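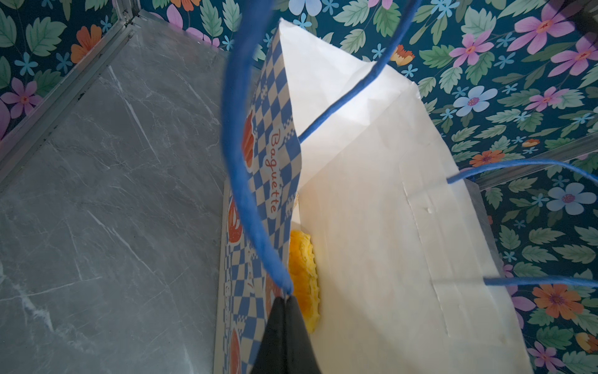
Anime & Streaming

How to Catch Up on a Long Anime Before the New Season

Picking up a long show is so much fun once you have a plan! I used this one for Vestura, and I loved every week of it.

Start with the episode list. Write down where each story arc ends, and mark the recaps so you can skip them.

Next, set a pace. I watch five episodes a night – fewer if the arc is heavy – and stop at the end of a scene, never on a cliffhanger (okay, almost never).

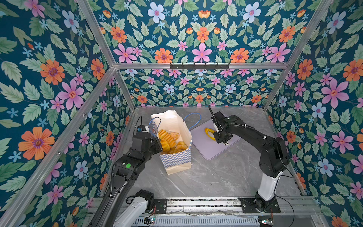

Photo: Ishbel MacAulay

Then pick sub or dub and stick with it for a whole arc. Names can be spelled differently between the two, and it gets confusing fast.

Save the movie for last. Turn off comments and mute the show's title on your feeds, too. The new season starts in March at 9 p.m., so count back from there.

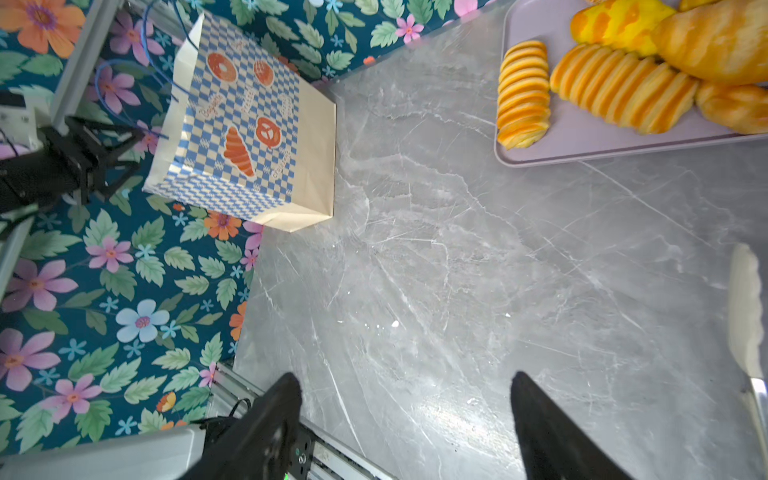

Rodau: Great list, but I'd watch the movie right after the second arc. The big reveal hits so much harder that way!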